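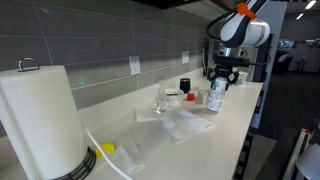
Welcome back, everyone, and I hope the break treated you kindly. These notes go with the fourth session of Keeping House Well, the one on the worktop and the washing-up. As before, I've written out rather more than I shall manage to say in the room, so that those of you who like to scribble can put your pens down and simply listen for once. Please bring this handout back with you next time (it does say so every session, I know), as we'll be adding to it.

## Where we had got to

Before the break we talked about floors and about the order of a room, top to bottom, and we had that long and very enjoyable argument about whether one should sweep before dusting. I still say dust first! Tonight we come up to waist height and stay there. The kitchen worktop is where most of a household's small jobs begin and end, and in my experience it is also where most of them get stuck half-way.

## The counter as a place of passage

I'd like you to think of your counter as being a bit like a station platform. Cups, bowls and bottles all pass through on their way from the table to the sink and from the sink to the shelf, and the trouble starts when they decide to settle down. A bowl with a little something dark left in the bottom is a very good case. It looks nearly done with, so it gets left, and by the following evening whatever was in it has set like varnish and wants a proper soak.

My old teacher at Cluterstead, where I did my own training, used to make us sort everything on the worktop before we were allowed to run a tap. She had us do it in this order, and I've kept to it ever since:

1. Glass first: drinking glasses, and any bottles you mean to keep.
2. Cups and mugs.
3. Bowls and plates with only a trace of food in them.
4. Anything that needs soaking, which goes to one side with warm water in it.

Glass gets the cleanest water, you see. Do take care with dark glass. A clear bottle will show you every smear the moment the light catches it, but a tumbler that is nearly black will keep its secrets until somebody drinks from it. Run a clean finger round the inside of the rim. If it squeaks, it's done, and if it slides, back it goes.

### Bottles with narrow necks

Several of you asked about these last term, and I promised I'd come to them. A narrow neck won't take a sponge and it won't take your hand, so you need either a bottle brush or a bit of patience. For the patient among you: a spoonful of uncooked rice, a drop of washing-up liquid, warm water to half-way, thumb over the top and shake it well. Rinse until there are no bubbles at all. Then let it drain upside down if it will stand safely, or lean it in the rack if it won't. Standing it upright on a sheet of paper towel is fine for the outside, but the inside will take a good deal longer.

## Paper, cloth and sponge

This is the part where people get into a muddle, and I include myself. We reach for whichever is nearest, and the nearest thing is very often the wrong one.

**Paper towel** is for drips, for grease, and for laying under things you've just rinsed. A flat sheet makes a perfectly good landing spot for a bottle or two. An upright holder with a decent heavy base is worth having, as you can tear a sheet off with one hand while the other is busy. Keep it a little way from the sink, out of splashing distance.

**Cloths** are for drying and for wiping down, and they should never be the same cloth. Fold one and keep it for the dishes. Use the other for the surface, and once it has been used, please don't leave it crumpled in the middle of the counter. A cloth left in a heap stays damp in its creases and will smell by morning. Open it out and hang it over something.

**Sponges** want to be small, cheap and often replaced. Squeeze yours out hard and stand it on its edge.

Tayla Ashby, who some of you will remember from the July group, keeps a different colour of cloth for each job and swears by it. I've never managed to be so organised, but if you are that way inclined it's a lovely system.

## A word on pale worktops

White quartz is a joy to wipe and rather a tyrant to live with. It shows tea, it shows turmeric, and it shows the ring from the bottom of a cup. Warm water with a little washing-up liquid will deal with almost everything, followed by a clean damp cloth and then a dry one. Go easy on scouring pads, which can dull the polish, and avoid bleach. If you have tiles behind, give the grout lines a wipe while you're there, particularly on long narrow tiles where there's a lot of line to look after.

Lift any cables as you go and wipe the surface under them. Have dry hands, please, and switch off at the wall first!

## To try at home

- Clear one counter completely this week, sorting as you go in the order given earlier.
- Wash one narrow-necked bottle by the rice method and bring it in. We'll hold them all up to the window.
- Look at your cups in daylight, especially speckled ones, which hide tea stains among the speckles. A paste of bicarbonate of soda on a soft cloth usually shifts them.
- Write down where your cloths live at the moment, and where you'd like them to live.

Next session is cupboards and shelves, so have a look behind your tins before you come. Tea will be at the 2 o'clock break as usual, in the Odine room, and please rinse your own cup.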